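Fui ao dia de portas abertas da Pillent e voltei com vontade de contar tudo!

Em October já se falava disto em Broltville, mas eu só consegui lugar no último grupo (éramos 20, todos de crachá e muito bem-comportados). Entre quem entrou de manhã e quem entrou à tarde, passaram por lá quase 200 pessoas, e a fila para o café era quase tão comprida como a da demonstração.

Fiquei um bom bocado na mesa dos tecidos, onde dois braços robóticos trabalham um pano branco enorme. Para mim, que luto com lençóis desde sempre, foi o ponto alto! Rekha Kulkarni, que guiou a visita, disse-nos que o pano é das coisas mais difíceis, porque nunca cai duas vezes da mesma maneira. A equipa dela tem oito pessoas e partilha a sala com a gente da Saltetti.

Perguntei se já se podia encomendar um para casa. Riu-se e mandou-me voltar daqui a uns anos. Quem quiser espreitar tem nova visita na primavera, com inscrição na receção.

Este site utiliza cookies para melhorar a sua experiência. Aceitar | Saber mais
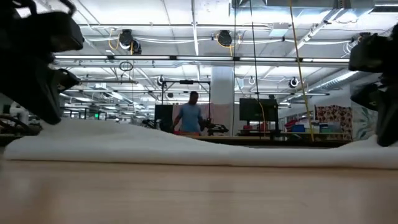

Sushil Shakya
Colaborador, secção local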